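Household and Shop-Floor Handling Study
Second progress report to the Restano Fund
Submitted by the Fostside project office, Sat 19 September

1. Work in the period

The study asks which everyday chores a machine can be trusted to do without a person standing by. Since July the team has concentrated on soft goods: pouches, padded bags and folded cloth, along with the small boxes they are packed in.

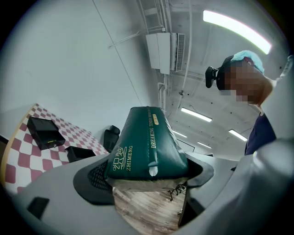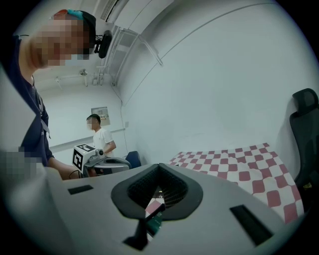
Handling sessions at the checkered table.

Operators completed 21 sessions with hand-held grippers, against 30 planned. The shortfall arose from a late delivery of replacement finger pads from Pena and will be made up in the next period.

2. Findings to date

Of the 6 chores in the work plan, the trained arm at the Mohamedi site now performs two at the agreed standard: placing a closed box on a shelf and moving a filled pouch from table to tray. Folding remains unreliable. The arm takes around 4 times as long as a person and often needs the cloth straightened by hand before it can continue.

Packing a soft bag into a box is the most useful task for shops and the least advanced. The arm grips the bag well enough — the difficulty is letting go of it in the right place. We do not consider this task ready for a trial on a working shop floor.

3. Budget and next steps

Spending is within the approved total. We request permission to move the unspent travel allowance to operator hours. The next period will cover zippers and clasps, and a revised schedule is attached as Annex B.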